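Table Setting and Small Meals, Unit 5: Laying Out Food on a Shared Table
Drerkanora School of Home Arts, August session

Please read this before the practical. Bring it with you too, with your scribbles in the margins!

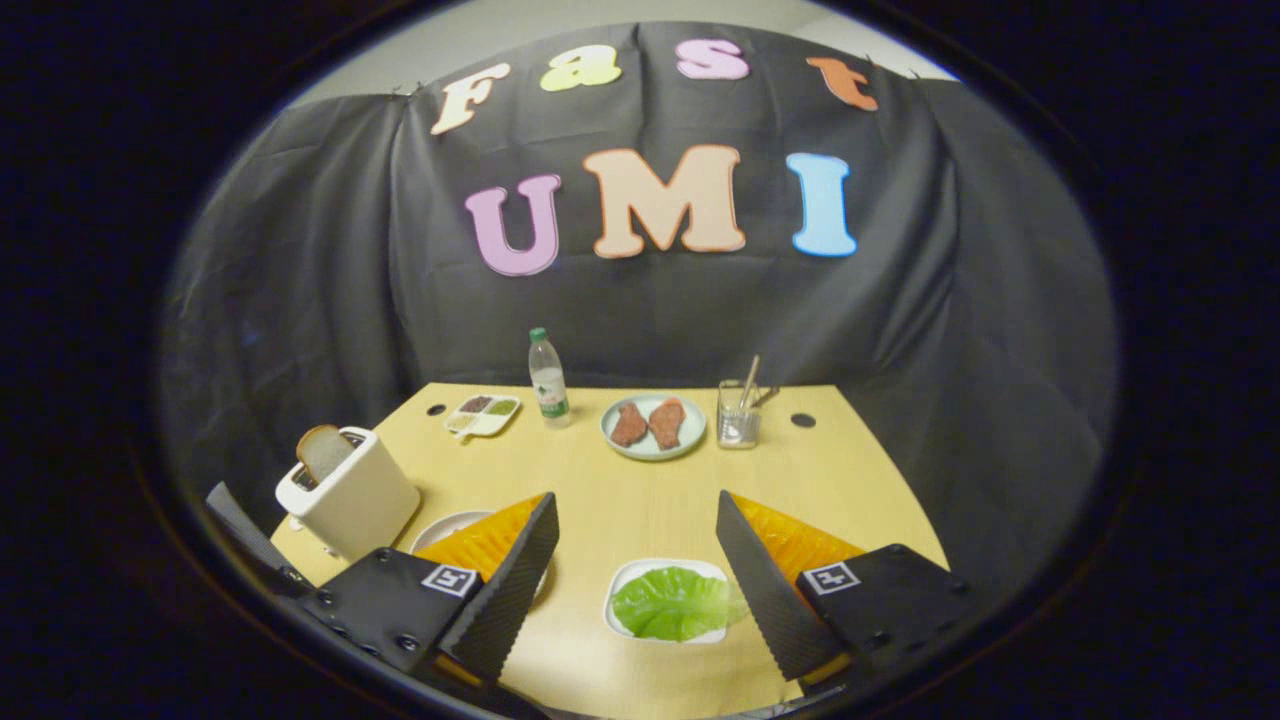 Last unit we stayed at the stove. Now we move to the table, and I have been looking forward to it since the course began, as this is the part where small changes show up right away. You shift a bottle a few inches and suddenly people can reach the food. It's a lovely thing to watch.

1. Start with the surface

A plain, pale tabletop is a gift. Food with any color in it stands out against light wood, and crumbs and drips are easy to spot while you work. Wipe with the grain, then across it, then dry with a clean cloth. If your table has openings in the top (the old Solberg desks in our practice room do), treat the area next to them as off limits for anything that rolls. Grapes, cherry tomatoes and bottle caps will find the hole, I promise you.

Our practice tables are 80 centimeters deep. Most people can reach across a little over half of that comfortably from a chair, so think of the table as having a near zone and a far zone.

2. Near zone, far zone

Near zone: plates, cups, flatware, whatever a person touches again and again during the meal.

Far zone: bottles, shared dishes, things you pass once or twice. Tall things go at the back so they don't block anyone's view of the food or get knocked by a sleeve. Small appliances also live toward a side or the back, with the cord (if there is one) running away from the diners.

Look at the photo again with this in mind. The small divided dish and the plastic bottle with the green cap are both toward the back, side by side. Now ask yourself which of the two you'd bring forward for a guest who wants a taste of everything. I'd bring the dish! The bottle can stay where it is and be passed.

3. Divided dishes

I could talk about these all day. A divided dish lets you put several foods out in one small footprint, and it keeps wet away from dry. The white one in the photo has three fillings showing, a dark reddish brown, a green and a pale cream, and you can tell them apart at a glance. That is what you want. Put two beige foods next to each other and people hesitate with the spoon.

Filling notes:
Fill each section to just under the rim.
Thick things first, runny things last.
Wipe the dividers with a damp paper towel before the dish goes out.
One spoon per section, handles pointing the same way.

White dishes are the easiest to work with. If you have a patterned one at home, try it, and tell us how it went.

4. The backdrop

Often forgotten, and so much fun. A dark cloth behind a light table makes everything on it look brighter. The big colored letters on the black curtain are a good case: peach, yellow-green and light blue all carry well against it. For your own table, pick one dark thing or one bright thing behind the food and leave it at that. Clip the cloth at the top corners and let it fall in its own folds. Clear bottles need a little thought, as the backdrop shows through wherever there's no label.

5. For the practical

You'll work in pairs at table 101 and the tables beyond it. Lay out a light meal for two using one divided dish, one bottle and one small appliance of your choice. The Emo trays are in the tall cupboard, and the Lullus cloths are folded on the shelf underneath. Sketch your layout first, set it up, sit down in both chairs and reach for everything, then move whatever annoyed you. Sketch it again.

Hand in both sketches with a half page on what you moved. Pencil is fine.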